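Household basket

A household basket is an open container used in the home to hold, sort or carry goods. The term covers woven baskets of willow, cane, rush or palm leaf, wire baskets, and the moulded plastic baskets that have replaced them in many homes. Baskets are usually distinguished from tubs and boxes by their open sides, which reduce weight and let air reach the contents.

History

Woven baskets were made in most farming regions well before the spread of cheap pottery, and local forms followed the local plants. In the river town of Skudby, willow was cut in winter, stripped in May and dried under cover before use. The Borbély workshop, founded there by a family of weavers, employed up to 160 people at its peak and sold mainly to market gardeners. Its pattern book, edited by Sándor Kun, lists coal, egg, bread and linen baskets, with the handle placement given for each.

Plastic baskets came into general use after the Second World War, when injection moulding made it possible to form the rim, sides and base in a single piece. The Kasstead company began with a run of 1,000 in one colour and later offered 4 sizes. Demand for willow fell sharply, although weaving survived as a craft and for specialised work such as balloon baskets.

Form and construction

Most plastic baskets are wider at the rim than at the base. The taper helps the basket release from its mould and allows empty baskets to be nested for transport and storage. The rim is normally thickened, as it takes most of the load when the basket is lifted. Lattice sides use less material than solid ones, but small items can slip through if the openings are too large.
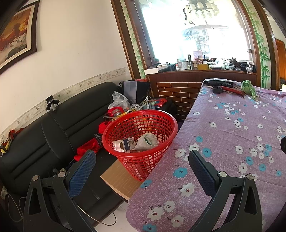
Woven baskets are built up from a base of crossed stakes – the number depends on the diameter – and finished with a border that locks the ends in place. Repairs to the border are common, while a broken base usually means the basket is discarded.

Use and care

Plastic baskets can be washed with warm water and mild detergent. Long exposure to sunlight makes some plastics brittle and fades the colour. Willow should be kept out of damp cupboards, where it may grow mould, and benefits from an occasional light wetting in dry climates.

See also

Basket weaving
Crate
Skoncombe hamper

Page last edited Mar 19, 2024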